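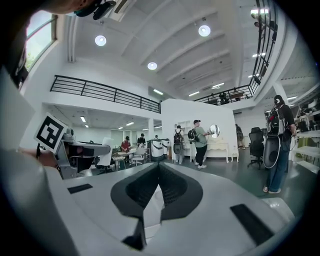 Fig. 2. Hand-held grippers in use on a shared floor. Note the marker tag on its bracket, facing out.

Section 2: Before You Order

Read this section with your budget open. Customers of Stunbridge who read it afterward tend to phone us, and Sharon Magesa in order support has heard all the sighs there are.

2.1 Decide how many kits you need

1. Write down how many operators will work at the same time. Use the number on your shift schedule, which is usually smaller than the number in your grant proposal.
2. Allow two hand-held grippers per operator. They are ordered singly, so an order for one kit's worth of everything may leave somebody with a free hand.
3. Add one head-mounted unit and one wrist strap per gripper hand. Straps are cheap. Order extra.
4. Add spare marker tags. A Fedier pack holds 17, and you will be surprised where they go.

NOTE: Tags printed on the office printer are tempting. Nuala Hegarty tried it at our Cletside site and has kindly asked us to print this note.

2.2 Plan the floor

1. Measure the space you will really have, after the furniture goes in. Tables, chairs and shelving all count, and so do the people walking between them.
2. If several operators share a large room, plan walking routes before you buy partitions. Moving a partition on paper costs nothing.
3. Budget for props. Household items such as mirrors, stools and small tables never appear in the first draft of a budget and always appear in the second.
4. Check the lighting. Glossy floors and shiny housings throw glare, and blinds belong on this year's order.

CAUTION: Operators carrying large objects have a poor view of their own feet. Keep cables off walking routes.

2.3 Fill in the order form

1. Enter quantities in column B. Column C is for spares. Do not leave column C blank out of optimism.
2. Orders over 200 items ship from the Ó Conaill warehouse and need a loading door. A freight elevator will do. A fire escape will not.
3. Allow 13 working days for delivery, then tell your manager a larger number.
4. Keep a copy of the form. You will need it for Section 3, Unpacking.

Prices in the enclosed list are valid until the end of October.

Revised 2025-03-20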